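Report on the September Visit to the Wesholm Student Robotics Project

In September, a party from the Bassey Teachers' Network visited the Wesholm campus to see the second year of its student robotics project. The visit was arranged at the invitation of Ekaette Uzor, who coordinates the project, and was intended to inform member schools considering a similar course of their own.

The party was received at 9:30 a.m. in the engineering wing. Ms. Uzor gave a short introduction to the course, which runs for 40 weeks and is open to students in their final two years. Students work in teams of four or five. Each team chooses one everyday handling task and spends the year studying it, first as people do it and then as a machine might. Tasks under way at the time of the visit included folding towels, sorting returned library books, and picking goods from store shelves.

The first session was held in the main workshop, where the teams keep their arms and test benches. Two of the benches were running. The towel team was working on the problem of finding a corner in a crumpled pile, and its members answered questions on motor settings, finger pads and the cost of spare parts. Visitors were told that the pads are cast by the students themselves in molds supplied by Trudau, and that the whole set for one gripper can be replaced during a class period. Several members of the party asked about noise. The workshop is shared with a drafting class in the afternoons, and testing stops at 1:00 p.m. for that reason.

After a break, the party moved to the data room. Đức Kiều, a second-year student and leader of the shelf team, explained how the team records its own members performing the task by hand. The recordings are made from head height so that both hands and the goods remain in view. Each one is then divided into steps, such as reaching, gripping and lifting, and every step is labeled by two students working separately. Where their labels differ, a third student decides. The team had 530 recordings on file, of which 158 had been fully labeled.

Mr. Kiều observed that labeling had taken far more time than the team had planned, and that the rules for it had been rewritten twice. The most frequent disagreement concerned the moment at which a grip begins.
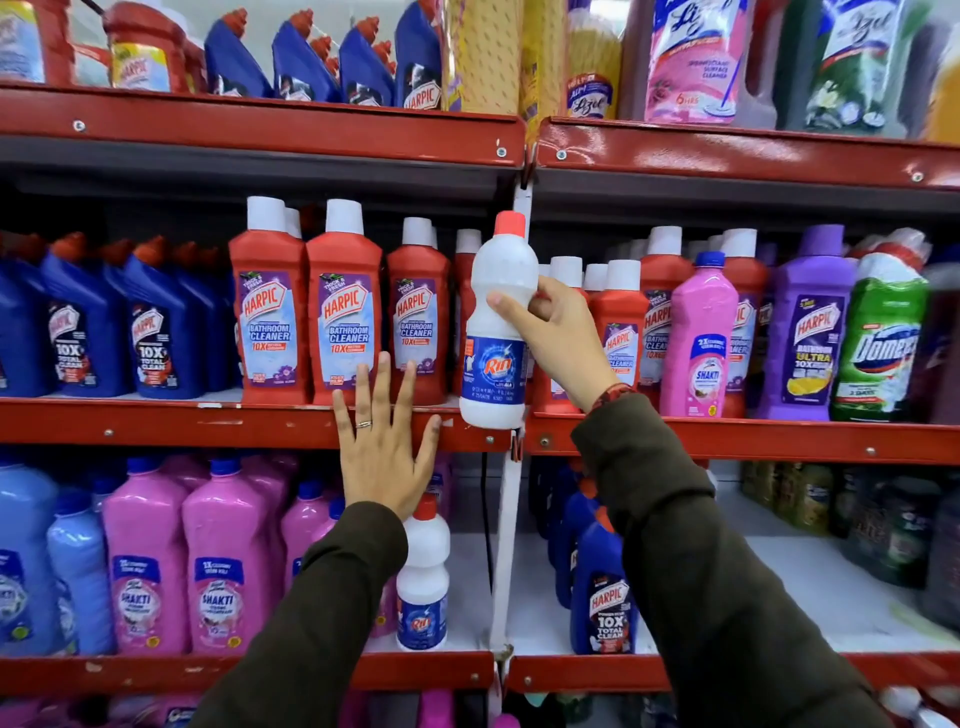
Bottles were of particular interest to the team. A hand can close on the neck, the body or the cap, and the best choice depends on how closely the neighboring goods are standing. The team now notes the type of grip in every recording, together with what the other hand is doing at the time. Labels are kept in Drikeo, a small program written by an earlier class, which exports them as a plain table.

The closing discussion dealt with cost and staffing. Ms. Uzor advised new schools to begin with recording and labeling, and to purchase an arm only in the second term. She also recommended setting a limit of 200 recordings for the first year. The course handbook and the current labeling rules may be requested from the network office. Schools wishing to join the spring visit should give the names of no more than two staff members.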